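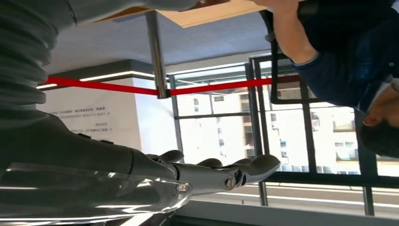 What is the best way to set up rope barriers and a card tray for a small open day?
Posted 2 October 2020 in Halls, Fairs and Open Days

Put your posts out first, clip the ropes on last, and keep the desk where people leave rather than where they come in. A queue at the door gets muddled very quickly, and it is much kinder to let everyone wander past the display boards before they meet whoever is handing out the cards.

I should give a few more details about my own trouble, as the short answer above came from my sister-in-law and I'd love some second opinions. We are putting on a little exhibition at Skarnham, with metal posts, red rope, a few wall panels to read and one desk at the far end. Visitors get a small printed card to take home. We have had 200 printed, and last time they slid all over the desk and ended up on the floor. The floor is carpet, and I do worry about the posts wobbling on it.

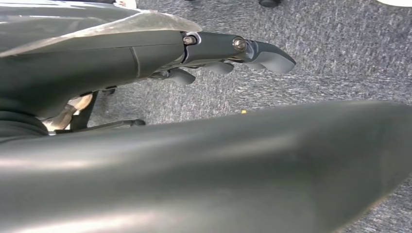

The other thing is the rope itself. Ours hangs so low in the middle that small children step straight over it, and my mother nearly caught her foot. Should I move the posts closer together, or buy shorter ropes? I'd be so grateful for any advice, however small.

2 answers

Narendra Kaushik
Hello, and good luck with it! I helped with something very like this at Flanagan one December, so I have made most of the mistakes already. For the cards, do get a shallow wooden tray with narrow slots in it. Stand the cards upright, a small bunch in each slot, and leave the end one free for any that come back bent. Put the tray to one side of the laptop so whoever is sitting there can reach it without leaning over the keys — you will be surprised how much nicer the afternoon is for them.

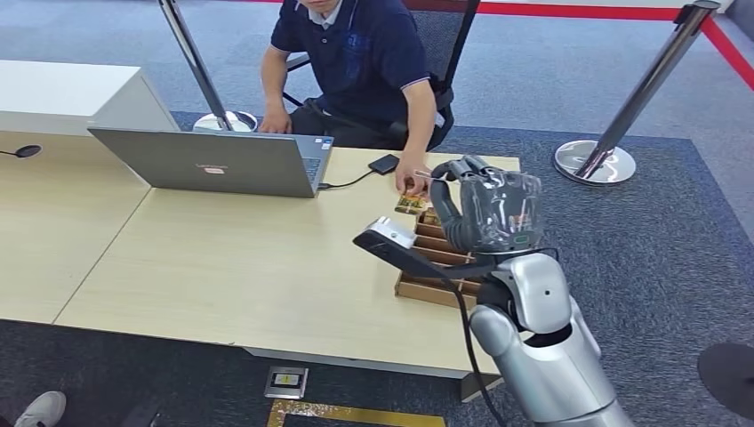
A card held just above the slotted tray at the desk.

As for the ropes, try moving the posts before you spend any money. A gentle dip is fine, but you want it high enough that people notice it. On carpet, press down on each post and give it a little push. If it rocks, shift it along until it sits flat, and keep well away from any joins. We paid 22 pounds for an extra post in the end and it was money well spent.

Peten353
shorter ropes. we had the same thing and moving the posts just made the gap too narrow for pushchairs. can't help with the cards sorry, ours were in a shoebox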